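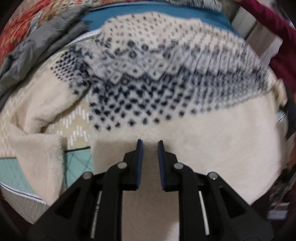
Jaws open over the cream jumper with the navy yoke, and my segmenter's least favourite thing in the world

Ifeoma Olaniyan
Right, thread on why patterned knitwear has eaten my month. It's a software thread, so apologies to anyone who follows me for the allotment (leeks are fine, thanks).

Ifeoma Olaniyan
The job: look at a heap of clothes from the wrist camera, decide which bit belongs to which garment, pick a spot to pinch, close the jaws. The pinching is someone else's headache, mine is the "which bit belongs to which garment" part. Our planner, Fundari, will cheerfully go wherever my mask tells it to, so if the mask is rubbish the grasp is rubbish.

Ifeoma Olaniyan
Plain stuff is all right now. Crumpled grey cloth, lots of deep creases, comes out as one piece most of the time and I'm very proud of that because in September it came out as confetti.

Ifeoma Olaniyan
But a Fair Isle style yoke! The old model saw the navy diamonds and went "lovely, a second garment". Then the dots thin out into plain cream and it went "ooh, and a third". On one test jumper I got 11 masks. For one jumper.

Ifeoma Olaniyan
And you can see why. It learned that strong contrast means an edge, and edges mean a different item. The navy against off-white is miles stronger than the real boundary, where cream fleece is folded over next to cream jumper and all you've got to go on is a faint grey shadow. I squint at that one myself.

Ifeoma Olaniyan
First thing I tried was blurring the colour before the boundary head. Do not do this. It calmed the yoke down beautifully and also merged the beige zigzag print with everything near it, so the planner thought it had a duvet.

Ifeoma Olaniyan
Second thing was more data, obviously. Keltex (our labelling tool, named by a colleague who won't say why) got a new brush so you can paint a whole garment in one go and then mark "pattern, ignore" strokes inside it. I labelled 1000 frames with it over a couple of weeks and listened to every podcast there is.

Ifeoma Olaniyan
That helped more than I expected, but mostly on stripes. Motifs that fade out gradually were still a mess. There's no line where the pattern stops, it just gets sparser, and the model kept inventing one.

Ifeoma Olaniyan
What finally shifted it: a small extra head that predicts stitch direction. Knitted ribs tend to carry on straight through a colour change, so if the ribs agree on both sides of a strong edge, we turn the edge down. If they disagree we leave it alone. That's the whole idea, I drew it on an envelope in the Darnalham canteen.

Ifeoma Olaniyan
(It needs sharp pixels though. Where the yoke curves over a fold and goes soft, the stitch head shrugs and we're back to guessing. I now pass its confidence through as well, which I should have done on day one.)

Ifeoma Olaniyan
Someone's bound to ask about the fisheye. I train on the round image as it comes, no undistorting. Straightening it out smeared the outer ring so badly that the stitch head had nothing to read, and the outer ring is where half the pile lives. Bent motifs are less trouble than smeared ones.

Ifeoma Olaniyan
One more that bit me: the fingers. They're in every frame, black, and with the jaws open there's a gap with a little patch of cream in it. The model loved calling that patch its own tiny garment. I was masking out the whole gripper as one blob, gap included, so it never got to learn better. Now I mask only the finger shapes using the jaw opening, and the patch joins up with the jumper either side.

Ifeoma Olaniyan
Numbers, because Ajayi in my mentions always wants numbers: on my held-out set of 100 patterned frames, the old model split the main garment in 64 of them and the new one does it in eight. Six of those are the fading-dots sort. I looked at every one with a cup of tea and a bad attitude.

Ifeoma Olaniyan
What's still broken: fleece linings. When an edge is flipped over and the fuzzy side shows, there are no ribs to follow, so the model calls it a separate item. It might BE a separate item, to be fair. From one view I can't always say, and I'd like it to be able to say "dunno" too instead of picking.

Ifeoma Olaniyan
So next up is a "same garment, maybe" link between masks, and getting Fundari to steer clear of pinching near a maybe. Which means I have to go and read the planner code. Wish me luck, it's all one file.

Ifeoma Olaniyan
Oh and quilted things work first time, every time, no idea why. The diamond stitching should be a nightmare. I'm leaving it well alone until someone makes me look.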